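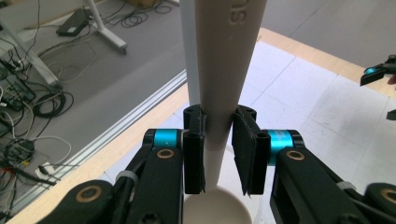 Anport Community Forum
Household and Workshop Automation
Topic: Are machines ready for ordinary kitchen chores?

fernleigh_ops
Posted 8th February
Members are invited to comment on whether a two-fingered gripper can yet be relied upon for routine work such as putting away utensils. Our organisation operates 14 shared kitchens and has been asked to take a position before the March budget. Replies drawing on direct experience would be favoured.

millrace77
In our workshop an Alteo arm was assessed over 700 attempts at moving one ladle from a bench to a stand. It completed 337. I would not describe that as readiness. A long tapered handle turns in the fingers whenever the grip is taken too far from the bowl.

Skultunon_user
I must respectfully disagree with the conclusion. The figure describes one arm with its original pads. Our unit was refitted with softer pads and the turning was much reduced. The cost of the refit was about $198, including the adhesive.

millrace77
Was the ladle placed in the same position each time? Ours was moved between attempts, as it would be in any kitchen used by more than one person.

Skultunon_user
It was placed on a marked position. I accept that this is a material difference.

gumtree_facilities
The discussion so far concerns grasping only. Releasing the object deserves equal attention. A ladle has to be hung or set down without disturbing its neighbours, and a stand with a narrow pole leaves little margin. Pads also wear along the top edge, and a frayed pad should be replaced before any result is recorded.

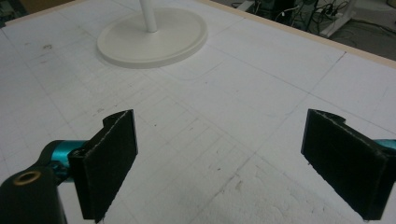 Suggested conditions for a trial

fernleigh_ops
Having regard to the replies, the following is proposed. Utensils are to be placed by kitchen staff, without marked positions. Pads are to be inspected at the start of each shift. A dropped utensil is to be recorded as a failure, even where the machine recovers it.

millrace77
Supported, although I maintain that a person would finish the drawer in less time than the inspection takes.

gumtree_facilities
Supported. Please add the colour of the utensil to the record. White plastic on a white bench gave our system considerable difficulty.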